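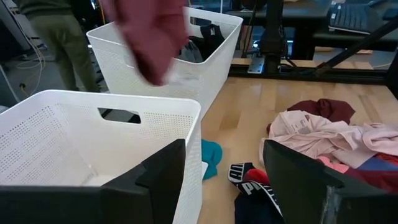 ## Unit 6: Laundry sorting as a benchmark chore

Reading before the session: course notes on grasp planning (Unit 4) and the Maes task sheet. Bring the marking grid from last time.

### 6.1 Why sorting

Most claims about household robots concern whole chores: "does the laundry", "clears the kitchen". A chore is too large a unit to test. In this unit we take one stage, moving mixed garments from a pile into baskets, and ask how much of it a two-fingered gripper can do without help.

The stage is useful for teaching. It needs no heat, water or sharp tools, and a mistake costs very little. It also contains most of what makes cloth hard to handle.

### 6.2 What makes cloth difficult

A rigid object has a pose: six numbers and you are done. A shirt has no such description. Its shape depends on how it was dropped, what lies under it and where it is held, and it changes as soon as it is lifted.

Points to know for the test:

- **Segmentation.** In a heap, one garment has to be told apart from its neighbours. Colour helps with a light pink shirt under a dark maroon garment. It helps much less with a red patch of fabric caught in the folds of a black garment. Is the red part of the same item or a second one? A person tugs it and finds out.
- **Printed areas.** Large white lettering on black cloth (PUMA, in the opening picture) can be split off as a separate region by a colour-based method. Care labels give the same trouble on a smaller scale.
- **Grasp choice.** A fold is easy to pinch. A flat single layer on a hard surface is not, and the fingertips tend to slide over it.
- **Multiple pick.** Closing on two layers may mean two garments. The controller must decide whether to shake, put down and retry, or carry on.
- **Motion in the air.** Cloth swings when carried. A release point computed for the gripper is not the landing point of the garment.

### 6.3 The basket

White plastic baskets with perforated sides are common in this work. They are light and cheap, and they cause two problems. The rows of small holes give noisy readings on some depth sensors. The rim is also a collision hazard: sleeves and straps hang below the fingers and catch on it. The usual remedy is to lift higher, which costs time and increases swing.

With two baskets of the same design, the system cannot rely on appearance to tell them apart. It must use position or contents. If sorting is by colour and one basket is still empty, contents say nothing about that basket, and position has to do the work.

### 6.4 Worked figures: the Mitstead trial

The Mitstead trial used a fixed arm, a flat work surface and piles mixed by hand. Each attempt was one pick and one release. A success was a single garment, in the correct basket, with no part hanging over the rim.

| Quantity | Value |
|---|---|
| Attempts | 2,704 |
| Successes | 2,547 |
| Failures | 157 |
| Success rate | 94.2% |

The rate looks high. Consider a load of 19 garments, and assume that attempts are independent and that no retry is allowed. The chance of a clean load is 0.942 to the power of 19, or 0.32. Two loads out of three therefore contain at least one error.

The independence assumption is weak. Small items tend to be left until last, lying flat, and failures cluster there. A small crumpled cloth close to the foot of a basket is a typical bad case: the basket wall restricts the approach on one side.

### 6.5 Can machines do it yet?

For this stage alone, under supervision - yes, slowly. For the chore, no. Sorting sits between fetching the clothes and loading the machine, and each of those has its own failure rate. The rates multiply.

The Flirkemel group argues that retries solve this, as a dropped sock can simply be picked up again. The argument holds only if the system notices the drop. Detection of failure is scored separately in the Maes task sheet, and you should do the same in your reports.

The shop-floor case is easier in one respect. At the Cetier plant, textile parts arrive one at a time on a belt, so the segmentation problem is largely removed by the layout. A home offers no such control.

### 6.6 Exercise

Work in pairs. Hand in one page by Sunday.

1. Recalculate the clean-load probability in 6.4 with 2 attempts allowed per garment. State what you assume about failure detection.
2. Write a success criterion for a garment that lands in the right basket with another garment attached.
3. Propose a pick order for a mixed pile. Say whether small items should go first, and what this does to the grasps that follow.

Marks are given for stated assumptions as well as for the arithmetic. Unit 7 covers folding.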